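Mukoreck Laundry Folding Notes

Hi! If you landed in this folder looking for the laundry stuff, you're in the right place. I'm Nuria Wolde and I look after this collection, with a lot of help from Magdy Hamdy (file names, spelling, patience) and Xuelian Feng, who did most of the early labels.

What's in it

There are 1,896 entries, and each one covers one item of household cloth getting folded, moved or put away. Towels, tees, fleece throws, pillowcases, dish cloths, a handful of baby blankets. 1,063 of them have a written note to go with them. The rest only have the item type and a fold label, and I'm slowly filling those in when I get an evening free.

The fold labels are plain words on purpose: flat, half, thirds, quarters, roll, heap. We started out with a much fancier list (Solange had a name for every corner tuck you can think of!) and it was a pain to use, so we cut it way down in November.

Soft, fuzzy cloth was the hardest group to label. A thin pillowcase gives you a crisp edge and you can tell right away where the fold is. Fleecy stuff puffs up, the layers sit apart from each other, and two people will look at the same piece and call it half or quarters with total confidence. 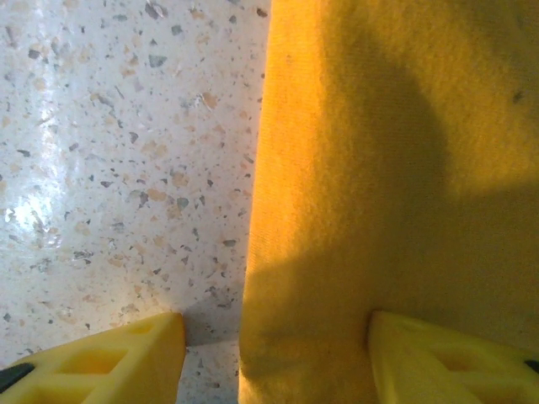
So we made a rule for those. If you can't tell how many layers there are, put "folded, unsure" and move on. Please don't guess from the size of the thing - I did that for a whole afternoon and Magdy had to redo roughly 15 of mine.

Colors

Use everyday color names. Yellow, mustard and orange got mixed up a lot, and I've left the first labeler's word in place unless it was plain wrong. If you're searching for yellow things, search all three.

Known problems

The towels from Windville were entered under 2 different item names, "towel" and "bath towel." Same shelf, same towels. Search both until I merge them.

Fitted sheets are marked "heap" almost every time. I have no fix for this and I can't fold one either.

Using it

Go ahead and use it for class work or your own projects, just mention Mukoreck somewhere. Corrections go to Ghizlane Ashour, who keeps the master list now. Send her the entry number and the label you think it should have, and she'll usually get to it the same week.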